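News / Press releases / Wildlife and Nature

Storen opens second phase of campaign against illegal sale of wild songbirds

29 May 2020

The conservation organization Storen is starting today the second phase of Free Voices, its public campaign against the catching and selling of wild songbirds. The campaign will run in 9 towns and will be addressed mostly to people who already keep birds at home, or who think of buying one.

The first phase started in February and was concentrated on online sales. In this period the team of Storen recorded 1,848 advertisements in which finches, siskins and other native birds were offered without any paper of origin. The list was given to the responsible authorities, together with the dates and the text of each advertisement.
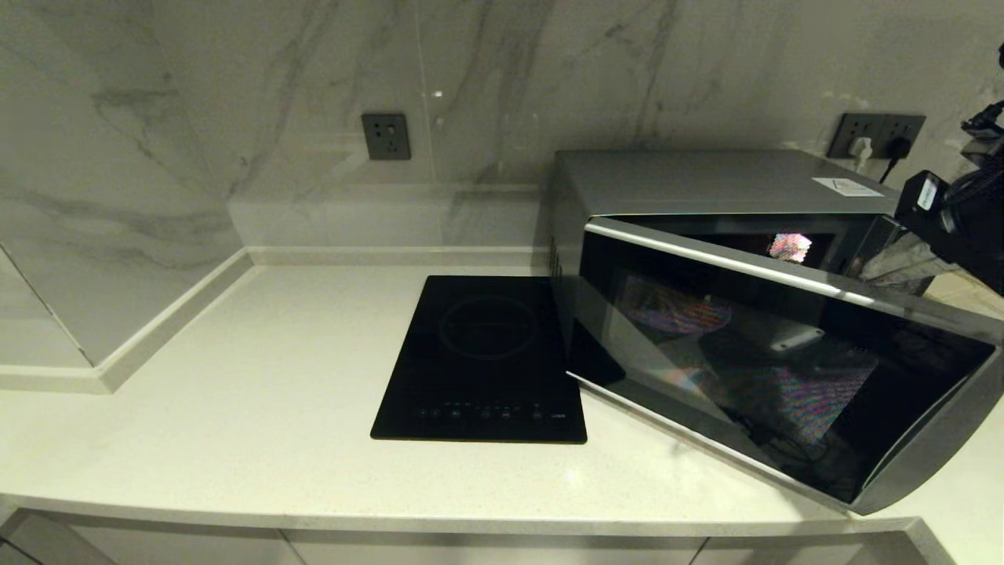
One bird keeper who joined the campaign in February wrote to Storen that for many years it did not come to mind to ask a seller where the birds come from, and that now it is the first question on every visit to the market. Several other keepers have sent similar letters, and with their permission parts of these letters will be published on the campaign page.

The materials of the second phase were prepared together with the communication studio Zatum. They include five short films, a set of posters for pet shops and a printed guide which explains in simple words how to recognize the ring of a bird born in captivity. The ring must be closed and without a seam, and its number must be the same as the number in the document of the seller.

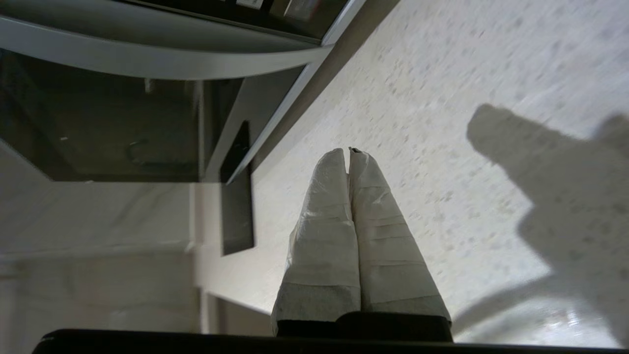 The films will be shown first on local television and after that on social networks. They have no spoken text, only recorded songs of birds, so they can be used also by partners in other countries without translation. Schools may ask for a longer version, with a worksheet for pupils.

The campaign is supported by the Polishchuk Foundation, which covers the printing and the distribution of the guide for three years. The company Hondari provides the telephone line where people can report a suspicious sale. A caller is not obliged to give a name. It is useful to tell the place and the time of the sale, the kind of bird and the number of cages.

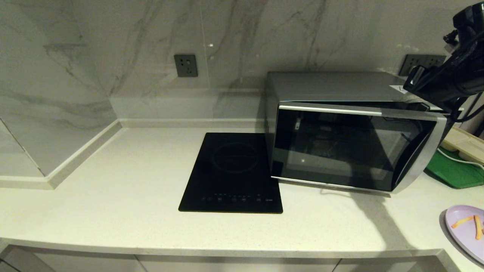
How to take part

Pet shops, schools and bird keeping clubs can order the posters and the guide free of charge through the campaign page of Storen. Clubs which wish to organize a public evening are asked to write at least three weeks before the planned date.

Persons who find an injured or exhausted wild bird with signs of trapping should not keep it at home. Please contact the nearest wildlife rescue center, and keep the bird in a dark, quiet box with air holes until you receive advice.

For interviews and copies of the films, please contact the press office of Storen.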